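宿舍噪声与睡眠：我们小组的调查报告

一、为什么选这个题目

开学第二周的晚上，隔壁有人拖椅子，我们整组人都醒了，第二天早课上一聊，发现大家都在抱怨同一件事！于是九月的选题会上，这个题目几乎是全票通过。指导我们的Olanrewaju Effiong老师只提了一个要求：先测，再下判断。

二、怎么做的

我们在Gerar楼选了30间寝室，每间连续记录两个晚上，从熄灯一直记到早上起床。声级数据由手机软件采集，睡眠情况靠同学自己填写的日记。最后整理出1331条有效记录，比预想的多得多，光是统一时间格式就花了我们整个周四下午（表格里居然有四种写法）。

地面材料是我们中途才加进来的变量。原来的问卷只问了楼层、朝向和室友人数，后来有同学提醒说，铺地毯的房间脚步声小很多，我们才赶紧补问了一轮。
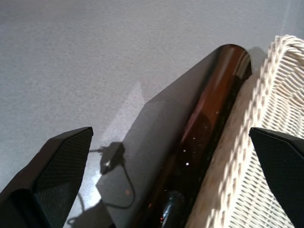
补问之后，数据一下子有意思起来了。铺地毯的房间，夜里短促的撞击声明显偏少，但说话声和走廊关门声几乎没有差别。这和我们在声学课上学到的内容对得上：软质地面主要减弱撞击声，对空气传声帮助有限。

三、最让我们意外的结果

真正和“睡得不好”关系最大的，是声音出现得有没有规律。空调整夜嗡嗡响，很多人照样睡得很香；凌晨一声关门，日记里却会抱怨好几行！

四、不足与下一步

手机型号不同，读数会有偏差，我们只做了简单校准。另外，样本全部来自同一栋楼，不能直接推到别处。下学期想去Sarkaleo楼再测一轮，还想给房门加上缓冲条，比较前后变化。有兴趣的同学欢迎来找我们，设备和表格都可以共用。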